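## Stidon two-finger gripper package

Brastetti sells the Stidon as a gripper plus a pre-trained grasping policy for small, light objects. The headline claim is that 280 demonstrations are enough to learn a new pick. We'd read that number carefully. It comes from Brastetti's own Pleltance trials, and the base policy had already seen 3,943 grasps before the 280 were added.
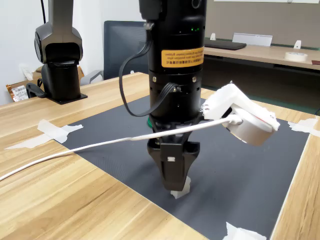

*Page last changed: Thursday, 9:40 a.m., V. Aguirre*

Mat and tape matter more than the spec sheet admits. Salcedo reran the test over 900 picks and got good results on the same dark gray surface, then much weaker ones on bare table - which makes us wonder how much the policy learned about grasping and how much about mats.

Nine object types were tried. Soft ones did worst, and the published success rate leaves them out.

Ask for the raw logs before you order. Valeriano Aguirre has asked twice and is still waiting.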